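We use cookies to remember which newsletters you've already opened. OK | Settings

The gripper that wouldn't let go

So, Skivdale had its first proper fault in June, and I'm still a bit cross with myself about it. We were on run 467 of the crockery job when the fingers closed, and then simply stayed closed! The release command went out, the log said "open", and nothing moved. My first thought was the motor (it's always the motor, isn't it?), but no, the Ritside driver board had hit its heat limit at 60 degrees and shut itself off without telling the arm, which went merrily on to its next move. I hit the stop button and went off to make tea and sulk.

We've now set the arm to freeze whenever the board goes quiet, and we've had 166 runs since then without a jam.

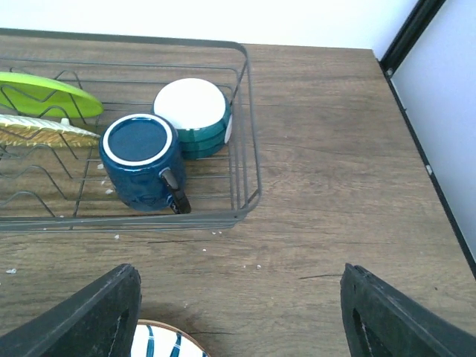

Could the fingers crush somebody's hand if it happened again? They could give a nasty pinch, so hands stay off the table until the stop button is in.

14 shares | 3 comments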